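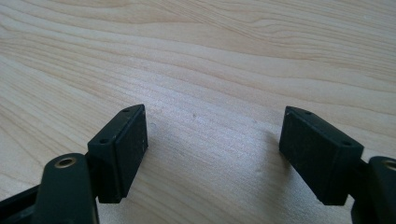

Bench 2, April, after lunch

Pads open, dust on both faces. Wiping them is now a job, and it's mine. Under the old setup my job was packing Sulham trays by hand, so I suppose this counts as promotion.

Szabolcs wants 400 picks demonstrated before Konix gets the handover. I stopped at 113 when my thumb went. Grip, move, let go, 5 second pause, again. Georges Saliba from Darwish calls this "teaching." I have taught apprentices and they at least made coffee.

Changes so far: packing crew down to one shift, breaks moved to 45 past, two people retrained to watch a screen. They miss the radio — can't hear it from the Sondport side.

To do: check pad screws, ask Szabolcs who signs for rejects now. He said "the system." Ask again.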